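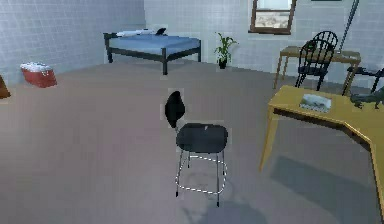 Sultstead Police Department, Records and Front Desk

Frequently asked questions
Last updated 2019-02-26

Where do I get a copy of a police report?
At the front desk on Skillilside Road, or by mail. Bring a photo ID and the report number. If you've lost the report number, bring the date, the street and your patience, in that order. Copies are 20 cents a page, and a report that nobody has finished writing can't be copied at any price.

How long does it take?
Traffic collisions are usually ready in a week. Anything a detective is still working on stays with the detective. Maribeth Macaraeg runs Records and will tell you which kind you have. She won't tell you what's in it over the phone, even if you already know what's in it and would like to recite it to her.

My brother was arrested last night. Can you tell me what he did?
We can tell you what he was charged with. These are sometimes different conversations, and the second one is between him and his lawyer. Call the desk with his full legal name. Nicknames don't get anyone far, and we do have 64 entries under "Junior."
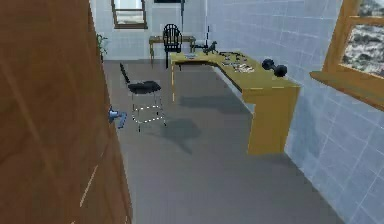

Wooden door, open

Can I post bail at the station?
Only for the offenses on the posted bail schedule, and only in cash or by cashier's check. For everything else you want the county clerk, who takes cards and closes for lunch.

I have a warrant. If I come in to ask about it, will you arrest me?
Probably, yes. The desk officer has to act on an active warrant, however politely you bring it up. Plenty of people call a lawyer first and arrange a time to come in. For old parking matters, talk to the court; most of those can be settled without meeting us at all.

How do I file a complaint about an officer?
Ask for the blue form, or write a letter. You don't have to say why you want the form, and you can take it home. Complaints go to Lieutenant Delphine Doucet, who answers in writing -- her letters are short, but they do arrive.
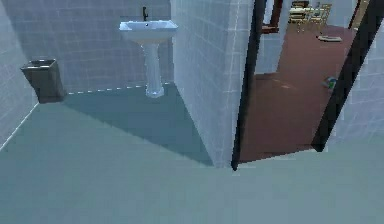 How long do you keep found property?
We keep it for 70 days from the date it was turned in. To claim an item, bring a photo ID and a description or proof of purchase.

Do you do fingerprinting for jobs?
By appointment, except in July, when every summer camp in the county remembers at once and we switch to numbered tickets.

Can I report a crime by email?
Please don't. Call 911 if it's happening now, and the desk if it's over.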